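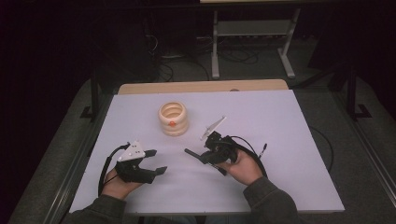 Desk Organizer

A desk organizer is any small container or stand used to keep writing tools, paper clips, notes and other odds and ends within easy reach. The family is a large one, taking in letter trays, drawer inserts and the humble pen cup, which is probably the member most people meet first, often at school.

History

People who wrote for a living have always needed somewhere to rest their tools. Inkstands once held the ink, the pens and sometimes a little sand as well, and as ink moved inside the pen itself the stand slowly gave way to the simple upright cup. In the town of Varma, the Emik works began turning out plain tin cups in batches of 1,000, and many are still in daily use there – dents and all.

Shapes and materials

Cups may be straight, tapered or made up of stacked rings, and they come in wood, metal, glass, clay and plastic. A wide base helps a good deal when the pens are tall.

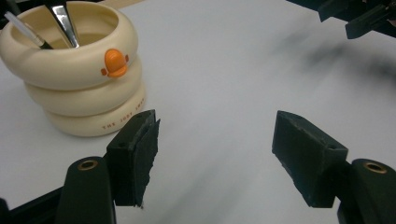

Readers of the Usix household bulletin have long argued over depth, one of them writing that a cup much deeper than 6 inches swallows every eraser and short pencil you own, and that she went back to a shallow tray after one winter of fishing them out.

Related articles
Blotter
Inkstand
Letter tray
Zurness pencil case

Print this article | E-mail this article
Last updated: August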